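Garderobenständer Mirden, freistehend
Silberfarbene Stange, schwarzes Gestell

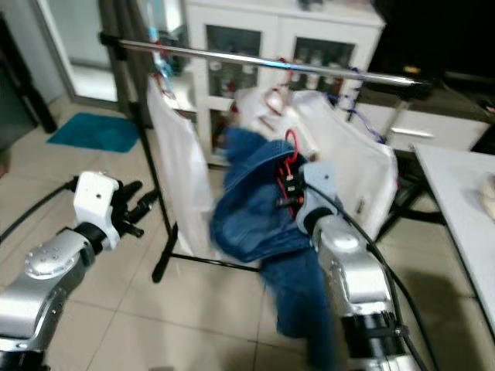

Keegan Tomoana schreibt dazu, er habe den Mirden seit September im Flur stehen und hänge vor allem Jeansjacken und Wintermäntel daran. Die Stange gebe auch bei voller Belegung nicht nach, nur auf dickem Teppich brauche man beim Ausrichten der Beine etwas Geduld.

Der Mirden ist ein Ständer für Kleidung auf Bügeln. Er kommt ohne Wandbefestigung aus und steht auf schwarzen, nach unten ausgestellten Beinen. Die polierte Stange ist glatt, Bügel lassen sich darauf gut verschieben. Schwere Teile wie Jeansjacken gehören in die Mitte, leichte Hemden und Blusen nach außen.

Belastbarkeit und Pflege
Die Stange trägt gleichmäßig verteilt bis 225 Newton. Im Dauertest wurden 4.000 Bügel ein- und ausgehängt, danach zeigte die Oberfläche feine Laufspuren, die Form blieb unverändert. Zum Reinigen genügt ein feuchtes Tuch – bitte keine Scheuermittel verwenden.

Aufbau
Zuerst die Beine aufklappen, dann die Stange einsetzen und die Endkappen aufdrücken. Schrauben nach den ersten Wochen einmal nachziehen. Werkzeug liegt bei.

Lieferumfang
Gestell, Stange, Endkappen, Innensechskantschlüssel, Anleitung. Kleiderbügel sind nicht enthalten. Rote Bügel gibt es in der Serie Warix, einzeln oder im Bund.

Artikelnummer 1827
Garantie: zwei Jahre auf Gestell und Stange
Ersatzkappen sind über den Kundendienst erhältlich.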